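Consumer Statistics, Unit 4: Where the Percentages Come From
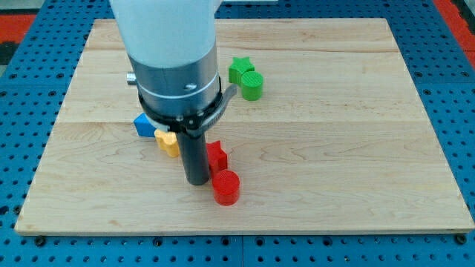
Small colored blocks on a board: two green, two red, one blue, one yellow.

Any survey figure in an ad should be treated as a claim until you have seen the question, the sample and the people left out. Most of the time you will see none of the three.

Take the Tikano mattress leaflet from your packet. It says 42 percent of buyers "slept better." Better than what? The leaflet doesn't say, and the small print gives a sample of 15 people, all of whom had kept the mattress. Anyone who sent it back was never asked. (Also, 42 percent of 15 is 6.3 people. Work out what might have happened there.)

The Vurnuvitz toothpaste survey looks more careful — larger sample, dates given — but the answer choices were "satisfied," "very satisfied" and "delighted." I would not call that a survey.

Random sampling helps only if everyone had a chance of being picked. Drawing from the blocks is fair to the blocks. It says nothing about the ones still in the box.

Reading for October: the Ocampo handout, pages 6 to 15. Skip the Datix chart on page 4; its axis doesn't start at zero and we'll get to that in Unit 6.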